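Omumov Working Group on Good Practice for Manipulation Cells
Minutes of the meeting held on Monday, August 24, 2020, by telephone and screen

Present: Nia Jarman (chair), Elis Foulkes, Delyth Rosser, Nhyira Ansah, Colette Bouvier (minutes)
Apologies: none

1. Minutes of the last meeting

The minutes were accepted with one correction. Under item 4, the word "shall" must be read as "should". Elis asked that we keep the two words apart from now on, as he had to rewrite a full page of the Jelludlow rules for this reason.

2. Draft rules for bagging tasks

Delyth presented the second draft. It has now 11 rules, and it concerns only tasks in which an arm puts household items into a soft bag or takes them out of it. Rule 1 says that the bag, the items and the cloths are written on the task sheet before the first run, and that nothing is exchanged during a session without a new sheet. Rule 2 says that the start position of each item is free, but must be inside the reach of at least one gripper. The group had no objection to Rule 1.
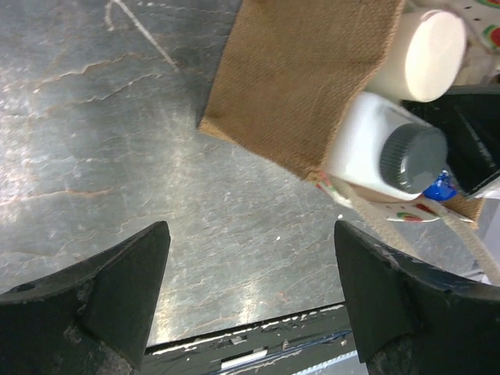 For Rule 2, Nhyira found the word "reach" too weak. An arm can reach an item and still have no good way to close the fingers on it, for instance when a bottle lies flat against fabric or when a rope handle is between the finger and the item. She proposed "can be approached and gripped without moving another item first". Elis thought this goes too far, because moving another item first is sometimes the skill we want to record. After some discussion it was agreed to keep "reach" and to add a box on the task sheet, to be ticked when an item must be freed before it can be gripped.

Rule 5 (soft parts) was discussed longer. The draft says that handles must be laid outside the opening of the bag at the start. Delyth explained that with rope handles the opening is easily crossed by a handle, and the operator then has to choose between going around it and pushing it away. Both are permitted, but the choice should be the same during one session. 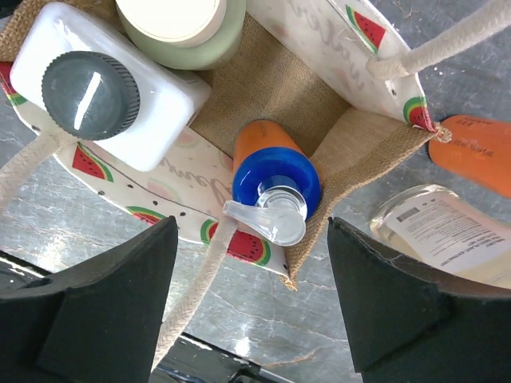
Nia did not agree that the choice should be the same. In her opinion a real bag at home is never prepared for the arm, and if we make all sessions tidy we will have 1,000 runs which say nothing about a kitchen or a bathroom. She would accept the rule only for the first sessions of a new operator. Elis supported her. Delyth will rewrite Rule 5 in this sense, with the fixed choice for training sessions and a free choice afterwards, noted on the sheet.

Rule 7 (liquids). Transparent containers with liquid are permitted if the cap is closed and checked by hand before the session. Colette asked if the check must be repeated when a container has fallen on its side. Agreed: yes, before the next run, and with the arms stopped.

3. Review of the Yorath records

Elis has gone through the 1,878 run records from Yorath against the first draft. In 143 of them the task sheet does not give the start position of the bag. He does not propose to throw them away — they can be used where the position is of no importance — but they need a mark in the index. The group agreed.

He also asked for clearer words on cables. The draft says "cables shall be secured", and he has seen this understood as tied tightly along the whole arm, so that the wrist cannot turn freely. New text proposed: cables are fixed at the base and at the links, with enough free length for the full turn of the wrist, and the operator moves each arm slowly to its limits before the first run. Accepted without change.
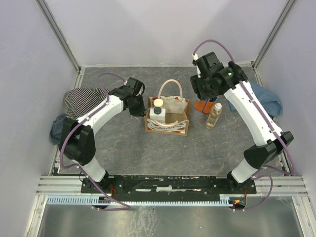

ITEMS FOR DECISION

4. Two arms in one cell

Decided: when two arms work over the same bag, one is named on the task sheet as the leading arm. The other waits outside the opening until the leading arm has withdrawn. Exceptions are tasks where one arm holds the bag open, and these must be written as such.

Decided: cloths which are not part of the task are kept at the side and do not hang into the path of the arms.

Not decided: the speed limit close to the bag. Nhyira would like one value for all cells, Elis prefers a value for each arm type. Nhyira will write half a page on this — not more, please — for the next meeting.

5. Other business

The Preketti tool for task sheets still refuses commas in the item names. Colette has reported it again. Until it is repaired, please use a space.

Actions
Delyth: new text for Rules 2 and 5
Elis: mark in the index for the Yorath records
Nhyira: note on speed
Colette: third draft to all members

The date of the next meeting will be sent by e-mail.

Contact the secretary | © 2020 Omumov Working Group | Back to top
This site uses cookies to remember your settings. Accept | Read more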